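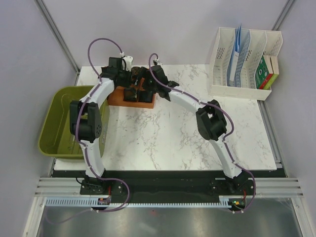 Fig. 1. Two arms and one orange block on a marbled white tabletop.

Are Two People Faster Than One? A Test of the Pair Work Rule
Usman Mughal
Final project report, Work and Organization, May

Background

The course handbook at Midard tells us that pair work "shortens most tasks by half." There is no source for this. I asked two instructors where it came from and got two different answers, one of which was "common sense." I wanted to see whether it held up for a plain desk task that anyone can do.

The only written support I found was a brochure from Hullia, a firm that sells pair work training to offices. It shows a bar chart with no numbers on the side. I left it out of my reading list, but I did borrow the idea of timing people with a kitchen timer.

Method

The task was sorting a box of 208 old library cards by author and then by year. Thirteen students took part. Each of them sorted the box alone once and sorted it with a partner once, with a different box the second time so they could not remember the order. With an odd number of people, one student had to be in two pairs. I kept her first pair run and threw out her own score from the second.

I did not tell anyone how to split the work. Kiltus Hall gave us the back table from 4 p.m. on, which meant some noise from the hallway. I doubt it mattered much, but I can't prove that.

After each run I checked the box for cards in the wrong place.

Results

Most pairs finished before either partner had finished alone. None of them came close to half the time. The best pair had split the alphabet down the middle before touching a card and hardly spoke after that, so I am not sure I would call it working together. They were two people working alone at the same table.

The slowest pair took longer than one of its members had taken alone. They spent the opening minutes arguing over whether "Mc" goes before "Ma" — a fair question, but one a single person settles in a second.

Mistakes were the bigger surprise. Over all runs I found 133 misplaced cards, and the pair runs had more than their share. Several partners told me they had assumed the other person was checking.

What I don't trust about my own numbers

Everyone sorted alone first. They may have gotten better with practice, which would make pairs look faster than they are. I should have had half the group start in pairs and I didn't think of it until too late. The group was also small, and most of them know each other.

A sorting job is easy to cut in two, as well. With something like writing a letter I would expect pairs to do worse, though I have no data on that.

Recommendation

The handbook should drop the line or give a source for it. If section 2 is being rewritten anyway, it could ask students to agree on who checks the work before they start. My timing sheets and the card boxes are in the Sial room, second shelf, for anyone who wants to run it again in a better order.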